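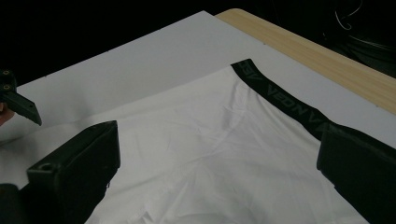
Does teaching a robot to fold clothes take work away from the people who fold them now?

It changes the work before it takes any of it away. At Haverford the folders kept their hours through the whole period I was there, but a good part of each shift moved from folding by hand to folding with grippers, checking what the folding cell had done, and arguing over what a good fold is in the first place.

Figure 2. Boxer briefs laid out on a white board, with two hand-held grippers in use. The jaw at the lower right is over the edge of the garment and the end of the waistband.

4. What changed at the folding tables

4.1 The job as it was

I should say up front that I came into this section with the wrong idea. I'd read plenty about warehouse automation and I expected a story about speed, with targets creeping up and people trying to keep pace with a machine. Some of that shows up in Section 5. At the tables, though, what people wanted to talk to me about was their hands.

Haverford handles returned clothing for online sellers. A return gets opened, inspected, sorted, folded, bagged and put back on a shelf, and the folding room is where I spent most of my time (the inspection benches had terrible chairs, and I'm only human). Before the Gamurix cell went in, a folder took a tray of 40 pieces, worked through it, signed the slip and took another. You could talk while you did it. You could also be very good at it, and everyone in the room knew who was.

Esperanza Ferreira was very good at it. She'd folded for a hotel supplier before Haverford, and she could do a fitted sheet in a way I made her repeat three times and still can't describe. When I asked her how she knew where to grab a garment, she laughed and said she didn't know, her hands did. That's a nice line for an interviewer and a real headache for anyone trying to build a training set, and both of those things mattered a lot over the following months.

4.2 Folding with grippers

The plan, as management explained it, was simple enough. Folders would do part of each shift with a gripper in each hand, repeating ordinary folds, and the recordings would go into the Sirkance software that runs the cell. The first recording shift was 04/09/2024. I was there for it, and I remember it mostly as a lot of people being bad at something they'd done well that same morning.

Think about what you lose. Bare fingers can feel whether they've caught one layer of fabric or two. They can roll a hem, flatten a crease with the side of a palm, tug a corner free. With the grippers you get a pair of jaws on each side and you have to judge it by eye. Dwayne Kapoor compared it to eating soup in ski gloves, and after trying it myself for one miserable tray I think he was being kind.

Underwear was the worst, by general agreement. Towels behave. A T-shirt has some weight to it and a shape you can see. Stretchy briefs have a thick band along one side and soft fabric everywhere else, so the two parts pull differently, and a fold that looks square can spring open when you let go. White on a white board added its own trouble, at least to my eyes, though Esperanza said she never noticed it. She went by the waistband. If the band was straight, she told me, the rest would follow, and if it wasn't, you might as well start over.

I tried to pin down what made one person's recordings better than another's, and I got two very different answers. The engineers wanted clean, slow, consistent motion. The folders wanted to fix things. A folder who sees a wrinkle smooths it out, more or less by reflex, and all those little corrections made for recordings that varied a great deal from one piece to the next. For the first few weeks, people were asked to leave the wrinkles alone and just complete the fold. Quite a few found that harder than learning the grippers. "It's like being told to hand in bad homework," Dwayne said, and he still sounded annoyed telling me about it in October.

That instruction was later dropped. The cell had picked up a tidy-looking motion with no idea what to do when the cloth bunched, so the corrections went back in. I don't want to make too much of this, but it was the first time the room saw its own habits treated as something the project needed, and the mood around the tables was noticeably lighter afterward. Birdie Zamora, the newest folder, told me it was when she stopped feeling like she was in the way.

4.3 Time, pay and the slip

Now for the dull part, which people brought up with me far more than any big question about robots and the future.

A folder used to be paid a base rate plus a small bonus per signed tray. Recording with grippers is slow, and in the early weeks it didn't count toward trays at all. So the people asked to record most often, the best folders, were losing bonus money for it. Ingrid Greenberg, who ran the shift, saw this right away and kept her own tally in a notebook so she could argue the case. The fix was a flat credit: 20 minutes of recording counted as one tray. Everyone I spoke with thought that was fair or close to it, apart from Dwayne, who thought it should be less time and had worked out his numbers on the back of a slip.

I bring it up because the recording work had no name on the pay sheet for quite a while. It went down as "other." Floor sweeping was also "other." My coauthor Rosalind Boateng has a longer treatment of job titles in Section 6, and I'll leave the theory to her, but I can report that when a line reading "demonstration" finally appeared on the sheet, two people took pictures of it with their phones.

The other thing that shifted was talk. You can chat over a tray of shirts. You can't really chat with both hands in grippers and your eyes fixed on a hem, and the room got quieter during recording blocks. Several folders said they missed it. Birdie said she liked the quiet, and then asked me not to tell the others, and then told them herself at lunch.

4.4 Checking the cell

Once the Gamurix cell was folding real stock, somebody had to look at what came out. That became a rotating post, and it's the part of the new arrangement I'd most like other researchers to look into, because I don't think I fully got it.

The checker stands at the outfeed, pulls anything badly folded and picks a reason from a list on a screen. The list came from Anell, the contractor that installed the cell, and for a long time it had entries like "misaligned" and "incomplete" that didn't match how folders saw the problem. Esperanza would pull a pair of briefs because the band had been folded against its curve and would be creased by the time it got to a customer. Was that misaligned? Not by the screen's definition, so she'd pick something at random, and the data from her checks was close to useless even though her judgment was the best in the building.

Ingrid got the list rewritten. She sat down with the folders over a few lunch breaks, took their words for things and sent them along, and most of them survived. "Band fights the fold" is now an option on the screen, and I love that. Whether it made the cell any better I can't say from what I collected, as the list and the software were updated in the same period and I had no way to pull the two effects apart. It certainly made the checkers use the list.

Standing at the outfeed is also boring, and people were blunt about it. A folder sets her own rhythm; a checker waits. Dwayne preferred recording to checking, even with the ski gloves. Esperanza preferred plain hand folding to both and took it whenever the rotation allowed, and by the end of my visits there was less of it to go around. She wasn't bitter when she talked about this, at least not to me. She did ask, more than once, what would happen to the rotation when the cell learned jackets, and I had no answer for her. Neither did Ingrid.

4.5 A few limits

My notes lean toward the day shift, and toward people who like talking to researchers. Two folders declined to be interviewed and I've left them out entirely, including from the parts of the story where they'd be easy to spot. I also didn't have access to the recordings themselves, so where I say one person's folding was judged better than another's, I'm passing along what the folders and engineers told me. Hourly output for the cell is covered in Section 5, along with the complaints about the outfeed screen that didn't fit here.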